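Nilell opens Datard, a simulated kitchen set for robot learning

FOR RELEASE FRIDAY

Nilell today opened Datard, 4,000 demonstrations made with partner Oyewole. All kitchen work, all rendered. Cartons, bowls, counters.

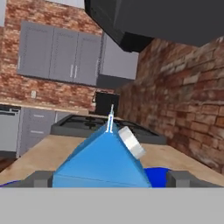
Operators drove the arm by hand in 15 minute shifts, 114 tasks total. Failed tries stay in, labeled as such.

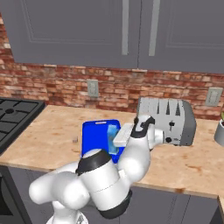
Each run saves more then one view, plus joint readings. Download is free for labs and schools.

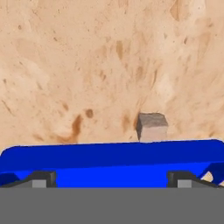
Small items get their own batch, called Ulloder, 45 tasks. Slow going. A gray-beige block on a mottled tan surface gives a model very little color to go on, so these runs are the ones we want tested first. Press contact: Nilell media desk, mornings.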